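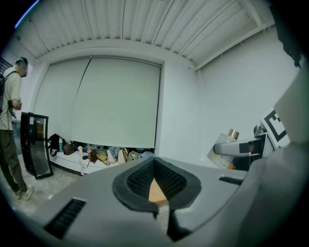

Room at Brevby: white walls, ribbed ceiling.

Call for participants: study on promise keeping

Tritilier is recruiting 40 adults for a study of how people make, record and keep small promises in daily life. Work is done in English. No training in ethics or psychology is needed.

Each participant keeps a log during June. An entry states the promise, the person it was made to, the date due, and whether it was kept, changed or dropped. Entries take a few minutes and are made on the Jullent form, on paper or by phone. Dropped promises are scored the same way as kept ones and do not affect payment.
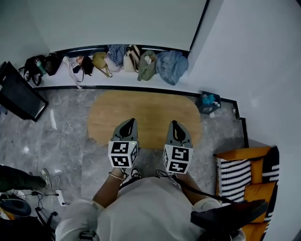 Participants also attend two interviews at Brevby, one before the log starts and one after it closes. The interviewer reads back selected entries and asks how the wording of each promise was chosen. The oval wooden table is used for sorting the printed entries by type. Everyday clothes are fine, a loose shirt for instance, and a bracelet or watch can stay on.

Payment is 400 on completion of both interviews. Travel is not covered.

Requirements: age 18 or over; not enrolled in the earlier Czarnecka study; available for both interviews.

Apply by Thu 24 April, quoting reference 598.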